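Trying to remember a romantic comedy with two rival bakers

I saw this on cable years ago and would like to find it again. She runs a bakery in a small town, and he opens another one across the street. They write to each other through a newspaper column without knowing who the other is. I think it was made before 2000. The town might have been called Clemport. It isn't You've Got Mail, I checked.

Posted September 5, 2022 by wrenhall

Bảo Lại
Sounds like a TV movie. A lot of those never got a proper disc release, so they drop off the usual lists. Try searching by plot words on a movie database and set the type to TV movie — the regular search leaves many of them out. Add "newspaper column" before "bakery", or you'll get pages of Christmas titles. Do you remember if it had commercial breaks built in? Fades to black every ten minutes or so would settle it.

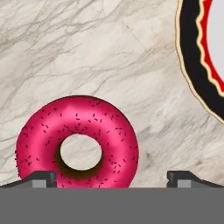

If you can recall even one actor, go through their credits year by year. I found one I'd been after that way, and it took me 2 evenings.

Dennis Tunstall
Dornden is the town, I think, not Clemport. My sister had it on tape. The baker's last name was Rüegg and he had an accent that came and went. Can't help with the title, sorry. The ending is at a train station.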